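Clevel Folding Table, Marble-Pattern Top
Section 4: Placing, leveling and daily use

Read Section 3 (Unfolding the legs) before you start. The steps below apply to one table or to two tables used side by side.

4.1 Placing the table

1. Choose a hard, flat floor. On carpet the feet sink unevenly and the top may rock.
2. Carry the table folded, with the top facing away from you. Do not drag it by the edge strip.
3. Open the legs fully and check that both locks are closed.
4. Lower the table onto its feet. Press on each corner in turn. If a corner moves, turn the foot under it until the movement stops.

CAUTION: Keep fingers clear of the leg crossing while opening or closing.

4.2 Using two tables

Set the second table beside the first and leave a gap of floor between them. Tables pushed tightly together rub at the edge strips, and the strip can lift over time. A gap of 40 mm is the minimum. Leave more if people will be walking through.

Note: Vein patterns differ from top to top. Two tables from the same carton will not match exactly.

4.3 Setting out cups and flatware

1. Wipe the top with a damp cloth and dry it.
2. Put cups down first, upright and well in from the edge. Light plastic cups tip easily when someone bumps a leg.
3. Bring forks and spoons next. Lay them flat. Do not slide them, as tines will mark the finish. 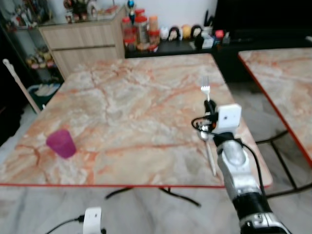
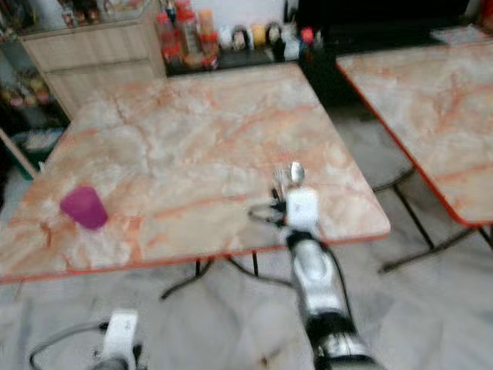
A plastic cup standing upright on the marble-pattern top

4. Place hot dishes on a trivet. The top is rated to 52 °C and will cloud above that.
5. Do not load the table beyond 21 kg, spread evenly.

4.4 Cleaning

Use mild dish soap. Bleach and scouring powder dull the pattern. Dry the edge strip with a separate cloth, working along its length. If the strip has come loose, stop using that side and order part 3340 from Bikstead.

4.5 Folding away

Clear the top completely before releasing the locks. Store the table upright in a dry place, with nothing leaning against it.

Revised 6 July 2020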